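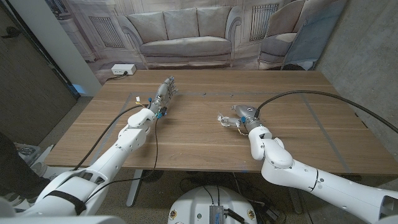
SLIDE 1. OPENING: MARKED WORK SURFACES IN SHARED ROOMS

Speaker: Wiesława Pawłowska, Workspace Standards
Session given 30 March 2026, Hayashi Building, ground floor hall
Notes revised by Asuka Sugiyama

Welcome the audience and thank the Plosteo facilities office for the room. Leave the opening slide up during the introductions.

The subject of this talk is the tape. The tabletop on the slide is light oak in color, with a fine horizontal grain, and the gray strips stuck to it mark out a large rectangular work area. Ask the audience to look at the long line across the width of the table, and then at the two diagonals running toward the near edge. We will come back to the diagonals at Slide 5.

State the scope. The talk covers floor tape only in passing. It does not cover electrical safety marking, for which there is a separate policy.

SLIDE 2. WHY THE STANDARD WAS WRITTEN

The standard applies to 200 desks and benches across the Hayashi and Gondix buildings. Before it was adopted, each room marked its tables as it saw fit. Masking tape was common, as were pencil lines and, in one room at Gondix, permanent marker on a varnished top. That table had to be sanded and refinished.

The first draft was circulated in August. Most of the comments received concerned the choice of color. A smaller number concerned who would be responsible for removal at the end of a booking. Both points are settled in the current text.

Pause for questions on scope only. Questions on cost should be held to the end.

SLIDE 3. CHOOSING THE TAPE

Required properties, as they appear in the standard:

Matte or low-sheen finish
Removable without solvent for up to 50 days
A single color in any one room
Clear contrast with the surface, seen from a standing position

Gray is the default on light wood. It shows plainly against an oak-colored top without being harsh under overhead lighting. White was tried on pale surfaces and withdrawn. On dark laminate the default is white, and on white laminate it is blue.

Rooms may use their own supplier. The stores counter carries Evov removable tape in gray and white, under stock number 2934. Sample rolls are on the side table and may be passed along the rows at this point.

SLIDE 4. PREPARING THE SURFACE

Read the steps aloud. Do not elaborate unless asked.

Clear the area to be taped.
Wipe with a barely damp cloth, following the grain.
Dry with a second cloth and wait until no moisture can be felt.
Press a short test strip near a corner, leave it overnight and lift it.
If the finish lifts or clouds, stop and report the table to the facilities office.

The overnight test is the step most often skipped. Older varnish can look sound and still come away with the adhesive. Two of the tables at Gondix were damaged in this manner, and the repair was charged to the room that had booked them.

SLIDE 5. LAYING OUT THE LINES

Return to the opening slide for this section.

The long line goes down first. It is measured from one fixed edge of the table, and everything else is set from it. Staff are asked to measure at both ends and to mark each point with a small piece of tape. Pencil is not permitted on wood.

On wood with a visible grain there is a temptation to follow the grain by eye. The grain is not a reliable guide. Boards and veneers are seldom cut perfectly true to the edge, and a line that follows the grain may drift noticeably over the width of a desk.

Diagonals are optional. Where they are used, they should slant toward the near edge, one on either side, in the manner shown. They are intended to help a person seated or standing at the table judge how far to the left and right the work may extend. They should be added last.

Strips must lie flat. A raised edge collects dust and catches sleeves, papers and anything moved across the top. Lay the strip loosely, check it, then press from the middle outward with a thumb or a folded cloth. Do not stretch the tape. Stretched tape shrinks back over several days and the ends lift.

Corners may be overlapped or butted. The standard expresses no preference, although Ms. Sugiyama recommends overlapping on tables in daily use.

[Demonstration, 3 minutes. Use the spare board and not the lectern table.]

SLIDE 6. UPKEEP AND REMOVAL

Marked tables are inspected monthly by the room coordinator. Any strip with a lifted end is replaced in full. Patching is discouraged, as the added thickness produces the same raised edge described earlier.

For removal, pull slowly and low, keeping the tape folded back close to the surface. Residue should be rolled off with the fingers or with a clean offcut of the same tape, sticky side down. Citrus cleaners are not approved for oiled wood.

The date of laying is written in the room log, not on the tape itself. Rooms without a log may request one from stores.

SLIDE 7. RESPONSIBILITIES

The person who books the room may ask for a layout. The room coordinator approves it. Either may apply the tape, provided the overnight test has been recorded. Removal falls to the person who made the booking unless the coordinator agrees in writing that the layout will stay in place.

Layouts that have stayed in place for more than one booking should be drawn on the room plan. A rough sketch with two measurements is sufficient.

SLIDE 8. QUESTIONS

Likely questions and agreed replies:

Glass tops. Not covered at present. Refer to Ms. Sugiyama.
Height-adjustable desks. Covered, same procedure.
Colored zones within one rectangle. Not permitted without approval.
Cost. Charged to the room budget.

Collect the sample rolls before the hall is cleared.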